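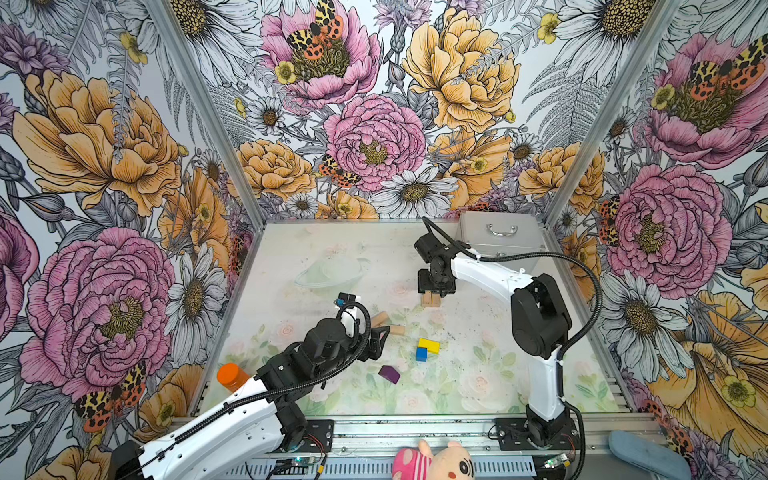

What weight of paper holds up best for a summer garland that has to hang for a couple of months?

Go with 138 lb watercolor paper if your scissors can take it, and regular cardstock if they can't.

Posted 21 June 2021

foldandsnip
Thank you, that was fast! It's for the porch. I want a long string of paper lemons and leaves up through August, and last year's were made from plain printer paper and curled up like potato chips. I have the Palesetti template pack, the one with the two leaf sizes. Has anyone cut those from something heavy?

marigoldmitts
Oh I love that pack! I made the whole set for my sister's shower and ended up with 61 leaves, which sounds like a lot until you string them and see how fast they go. I used cardstock and it was great, but that was indoors. For a porch I'd go heavier, and I'd skip the small leaf completely. The little stem end is so narrow that it tears at the hole.

gluepotgal
I'm going to disagree on the heavy paper. I tried it and the garland sagged in the middle so badly that I had to put in an extra hook. My hand hurt for days too (I cut everything by hand, no machine). Cardstock with a coat of Trultonier matte sealer on both sides is plenty if you have a roof over your porch.

tapeandtwine
Sagging is a string problem, though. What were you hanging it on?

gluepotgal
Baker's twine. Ok, fair point, it does stretch. I still say the heavy stuff is overkill for leaves. Lemons, maybe.

tapeandtwine
Try waxed cotton cord! It barely gives at all, and it grips the paper so your leaves don't all slide to the low spot. I knot on both sides of every lemon and let the leaves float between them. Mine is 299 inches long, goes across the whole front of the house and down one side, and I'm so happy with it I keep going outside to look.

foldandsnip
That is a LOT of garland. I'm jealous. Where do you get the cord?

tapeandtwine
Borkowska has it by the spool. Get the natural color, the white one picks up dirt.

marigoldmitts
Seconding the cord — I switched for my fall one and never went back. One more thing on the lemons: score the middle line before you fold and glue three together back to back. They turn out so round and cheerful, and you see yellow from every side when the wind spins them.

gluepotgal
Now that I agree with. I do four, but three looks good too.

pinkingshears_pat
Does sealer change the color? I have a stack of the Dulemance yellow and would hate to lose that shade.

gluepotgal
It goes a tiny bit darker on mine. Test a scrap first and let it dry overnight before you decide.

foldandsnip
Ok, here's my plan! Heavy paper for the lemons, sealed cardstock for the leaves, big leaf only, waxed cord. I'm cutting tonight and will report back when the first stretch is up.

marigoldmitts
Yay! Punch the holes before you seal, so the sealer gets into the edges.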